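Suvarna Notice Set: admission and entrance test notices, data card

Maintained by Shobha Reddy and Delali Yakubu
Current release: 2
Language of the notices: English

Summary

Suvarna is a small collection of public notices about entrance tests for engineering and science courses. It contains 700 notices, saved as plain text, with a label for each one. We made it for people who want to sort such notices automatically, for example to tell a student that a correction window is open before it closes.

The notices come from two portals, Pornex and Clitham. Pornex publishes mostly short updates, often only one or two sentences. Clitham publishes longer pages which mix the news with the syllabus, the fee table and old question papers. Please keep this difference in mind when you split the data. A model trained only on Pornex text does poorly on Clitham pages.

What is in the folder

notices.csv has one row for each notice
labels.csv has the label and the initials of the person who gave it
splits.txt has the list of rows for training and for testing
CHANGES.txt has the history of the releases

Columns in notices.csv

notice_id: a number, not reused when a row is deleted
portal: pornex or clitham
month: the month when the notice was first seen, written as a word (September)
title: the title as published, with the original capital letters
body: the text of the notice after cleaning
test_code: our own short code for the entrance test, empty if the notice is about several tests

The test_code is empty in 335 rows. Please do not read this as missing data. Many notices are about counseling, and counseling is shared between tests.

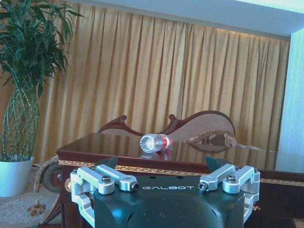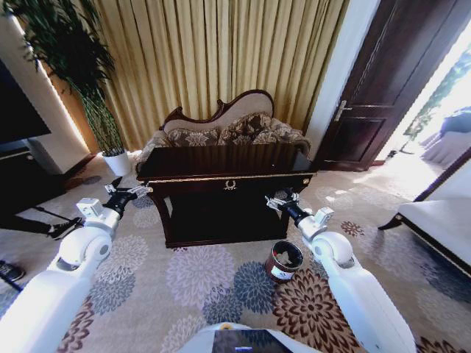

Labels

Each notice has one label out of 10. The labels are: application open, application closing, correction window, defective application, admit card, exam city, answer key, result, counseling, other.

The most difficult pair is "correction window" and "defective application". A notice can say that some forms have a wrong photo or signature and that the candidates may upload them again. We decided that the label follows the main news in the title. If the title speaks about a list of candidates, it is "defective application". If it speaks about a period of time, it is "correction window". If the title is of no help, we look at the first sentence of the body.

A change of exam date was at first a label of its own, but it had too few rows and we moved them to "other". If you need them, search for the word "postponed" or "rescheduled" in the title. This will find most of them, but some portals write "revised schedule".

Cleaning

We removed menus, share buttons and the line "Click here" when it had no other text with it. We did not correct spelling or grammar. Some titles have the same word two times and we left them so, as this is how they were published. Candidate names and registration numbers were replaced by the words NAME and REGNO. If you find one which we missed, please write to us and we will remove it in the next release.

The cleaning script is called Masevlow and it is kept in a separate folder with its own README. You do not need it in order to use the data.

Known problems

Dates inside the body are written in many ways, and in some Clitham pages the day and the month are in the American order.
Fee tables lost their columns in cleaning, so the amounts stand one after another without a heading.
Some notices were published again with a small change. We kept both versions, and both are always in the same split.

What the data should not be used for

Please do not use it to answer a question about a real application. The notices are old and the deadlines in them have passed. Candidates should read the website of the body which conducts their test.

Changes in release 2

Repeated notices are now in the same split.
The column month was a number before and is now a word.
Labels for the admit card notices were checked again by Delali Yakubu.

Contact

Questions about labels go to Delali Yakubu and all other questions to Shobha Reddy. We read messages on Thursday, so an answer can take a few days. Please write the notice_id in the subject line.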